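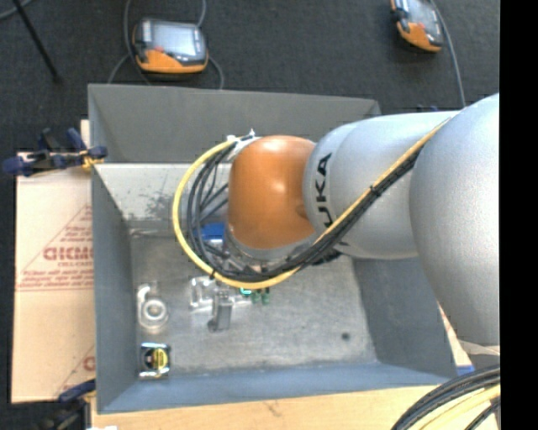
Home | Archives | Threads | Search | Subscribe | Log in

bin-picking-users: Re: Planner refuses perfectly good grasps near the wall

From: Corentin Hoarau
To: the list

Faustine Millet wrote:

> We moved to Plumero in February and the planner now throws away nearly
> every grasp on the left side of the bin. Perception finds the tape
> measure every time, the pose is lovely, and then I get "no valid
> approach" and the arm goes home. Out of 417 attempts it rejected 209.
> Collision padding is at the default. Has anyone seen this, or should I
> go back to the old release and say no more about it?

Faustine,

Seen it, shouted at it, fixed most of it. There are two things going on and they make each other worse.

The first is the cable model. The old release treated everything strapped to the wrist as one fat cylinder. Plumero lets you be clever and attach a proper shape, so of course we all were. Our yellow cable swings out in a wide loop round the wrist, with the black ones fanning out inside it, and I had modelled the lot as a rigid hoop. The planner then believed, quite reasonably, that it was carrying a hoop. A hoop doesn't fit next to a wall. The tape measure lives in the corner, so that was the end of the tape measure.

What I do now is split the loop into four short capsules fixed to the last two links, and let the soft ones touch the bin wall by up to 40 mm at low speed. It's in the attached-bodies file, under "contact_ok". The manual mentions this key once, in the section on conveyor belts.

The second is the bin itself. Ours has sloping sides, and the Rirkton importer rounds any sloping wall up to a box. Everything inside the slope is then solid as far as the checker is concerned. Turn on the collision view and you'll probably find your tape measure embedded in imaginary steel. Load the bin as a mesh, or as five thin plates if your checker is slow. Mine is slow.

Don't touch the padding until you've done both. Tobias Nakamura set his to zero on my advice last year and I have had to be very polite to him ever since.

One warning on clear parts. We keep a couple of transparent pieces in the mix and the depth there is mostly fiction, so the planner sees free space and goes straight in. I mask them from the colour image and raise a block over the mask before planning. Crude, but it costs me under 200 ms and the gripper no longer goes swimming.

If it still refuses after all that, send me the planning log (the long one – the short one only tells you that it failed, which you knew).

Corentin

--
Previous in thread | Next in thread | Reply to list

This archive uses cookies to remember your log-in. Accept | Settings

Contact the list owner | Back to top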